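Dultell modular holder panel, grey, flat mount
Workshop bench review

Reviewed by Hayley Hollis, 19/06/2023

Summary

The Dultell panel is a flat moulded board with recesses and brackets for holding small metal parts upright on a bench. It does that job well for square stock and poorly for anything round. The fit of the main bracket is the reason to buy it. The mounting hardware is the reason to hesitate.

What was tested

One panel in grey, bought at the regular price from Hodbridge, plus a second one lent by Anca Sârbu that had already seen a year of use in her shop. Both were the flat-mount version. Dultell also sells an angled version under the same name with a different suffix on the carton, so check the label before paying. The colour is the same and the two are easy to mix up on a shelf.

Layout

The face is divided unevenly. The small slots are kept to one side, with the long slot among them, and the bracket sits towards the top with the open port beside it. This puts the part you handle most near the upper edge, where you can reach it without knocking anything stored lower down. Left-handed users may prefer to have the slots on the other side. No mirrored version is listed.

The raised rim on the port is useful. It gives a fingertip something to register against and it stops small offcuts sliding in from the face. I would have liked the same rim on the long slot, which collects swarf and has to be cleared with a strip of card.

Bracket fit

This is the strong point. A square block pushed into the recess seats with light thumb pressure and doesn't rattle. I ran 400 insert and remove cycles by hand over two evenings with the same block and measured the recess before and after. Any wear was below what my calipers will resolve. Anca's older panel was slightly looser but still held a block with the panel upright.

Blocks with a broken edge go in more easily than sharp ones. If your stock is straight off the saw, take a file to the corners first or you will shave the lip of the bracket. Round bar sits in the recess but can turn, and should be kept elsewhere.

My panel stands in front of a sheet of corrugated metal that serves as the back of the bay. The ribs throw light back unevenly, and against that the grey face is easy to read. A shiny panel in the same spot would be tiring to use.
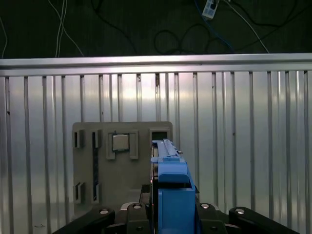

Mounting

Two screws and two spacers are supplied. The spacers are soft and compress when tightened, so the panel can end up out of square by a visible amount. I replaced them with steel washers and had no further trouble. Dultell's instructions give no tightening figure. Snug by hand with a short driver is enough – any more and the face starts to bow.

The panel needs a firm surface behind or beneath it. Fixed directly to thin corrugated sheet it flexes each time a block is pressed home. A backing strip of plywood solves this.

Cleaning

Warm water and dish soap removed cutting oil. Methylated spirits left a dull patch on the back of the test panel, so keep it off the face. Compressed air clears the small slots in a few seconds.

Compared with the Clondholm

The Clondholm board costs $14 less and comes with better screws. Its bracket is a plain U with no back stop, and blocks pushed in hard will travel through. For storage alone it is adequate. For work where the block has to return to the same position each time, the Dultell is worth the difference.

Faults noted

Soft spacers, as above.
Flash left on the inside edge of one small slot, trimmed with a knife.
Carton gives outside dimensions only, with nothing on recess depth.

Rating

Bracket: very good
Layout: good
Mounting hardware: poor
Value: fair

Spare brackets are listed separately in packs of 2. I haven't tried them. Hodbridge accepts returns within 30 days if the panel has not been drilled.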